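Speaker notes: Taking apart a desktop with a home-built arm
Monday, May 27, 2024, Skasosent workshop night

Slide 1. Say hello, say which bench is mine. Talk is 20 minutes, questions after. The arm is called Drosik. It lives at the Skasosent shared shop and anyone with a bench key can book it.

Slide 2. Why old PCs. They are cheap, they are all a little different, and a mistake costs nothing. Fortin, the recycler, lets us have them by the pallet. The goal is parts out in one piece, sorted into bins.

Slide 3. Cost. 400 dollars in motors and printed parts, not counting the two I burned out in March. The controller board is an Erer. Mention that the wiring diagram is on the shop drive.

Slide 4. Cables. Spend the most time on this one. A rigid part stays where you left it. A cable moves when you touch the one next to it. Point to the flat blue SATA cable and the black bundle above it.
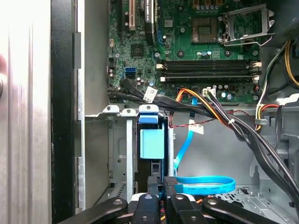
Slide 4: wrist camera view, gripper near the loop of the blue SATA cable.

Point out the finger pads, each with its own screw. I can swap a pad in a minute with one driver. Also point out the empty memory slots and the open CPU bracket. The drive cage comes later in the talk.

Slide 5. Practice runs. 3000 recorded grabs so far, all driven by hand. Three kinds of connector. SATA is the easiest to show, the big power plug is the hardest because of the latch. Play the clip, no sound.

Slide 6. What's next: a softer pad, and a second camera looking down from the shelf. Ask if anyone has a spare clamp.

Leave slide 6 up for questions.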